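Dralton Home Fragrance Announces Summer Candle Release and Store Hours

July 2018

Dralton Home Fragrance has released its summer line of poured candles, which will remain on sale through the end of August. The line is made at the company's Gurnitz workshop and includes 17 scents, among them Sweet Corn, Porch Swing, Cut Grass and Lake Morning. Three scents from last year, including Peach Cobbler, have been brought back at the request of customers.

The first pouring of Porch Swing was limited to 3,000 jars. A second pouring of 1,000 jars has been approved and will be shipped to stores before the end of the season. Customers who placed an advance order will receive their candles from the first pouring. Orders placed after the first pouring is sold out will be filled in the order in which they were received.

All summer candles are offered in the large jar and the travel tin. The large jar carries the new Inar cotton wick, which replaces the wick used in earlier seasons. Customers are asked to trim the wick before each use and to allow the wax to melt to the edge of the jar during the first burning. Candles should be kept out of direct sunlight, as the lighter colors may fade.
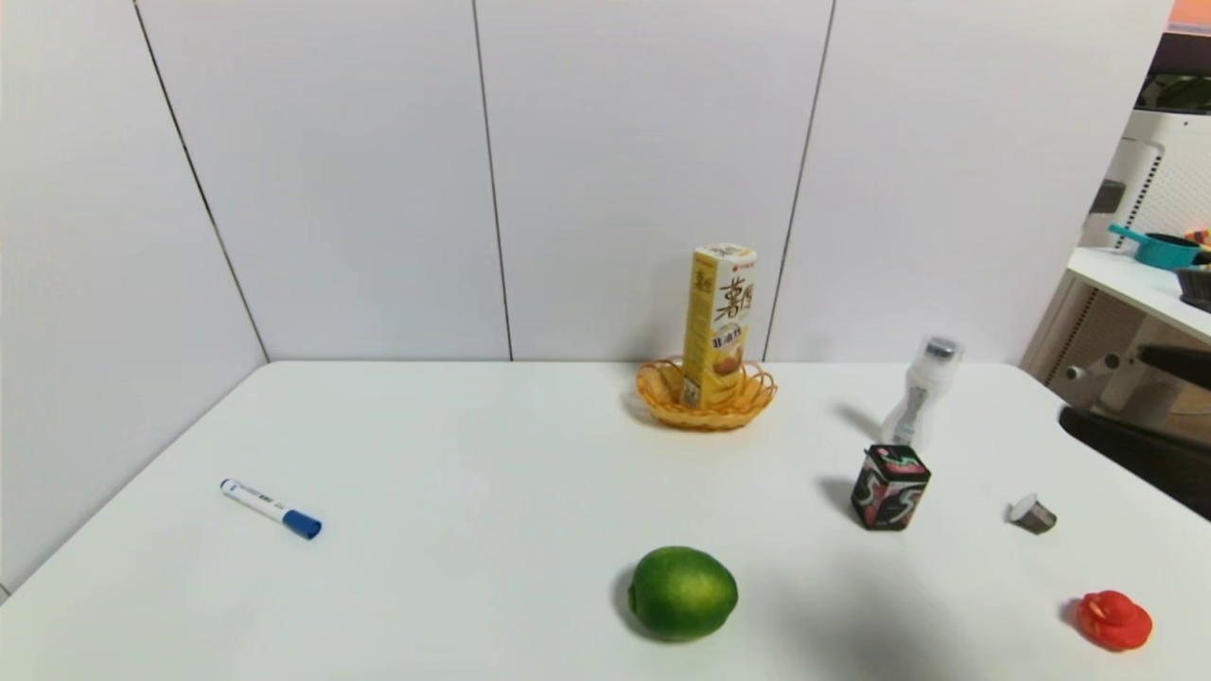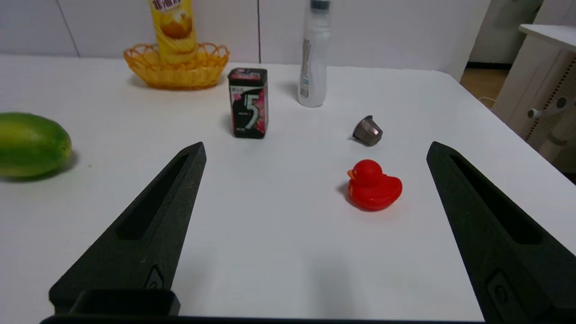
Store Hours and Pickup

The Malabanan Street store will be open until 8 p.m. throughout the summer season. Orders marked for pickup will be held at the front counter for ten days, after which they will be returned to stock and the purchase price refunded. A printed or electronic receipt is required at pickup. The Gurnitz workshop is not open to the public and cannot release orders.

Empty large jars from any season may be returned to the store for credit toward a new candle. Jars must be clean and free of wax, and lids should be included where possible. Travel tins are not part of the return program.

Wholesale customers should direct questions about summer stock to the Dralton sales office. The fall scent list will be sent to wholesale accounts in August.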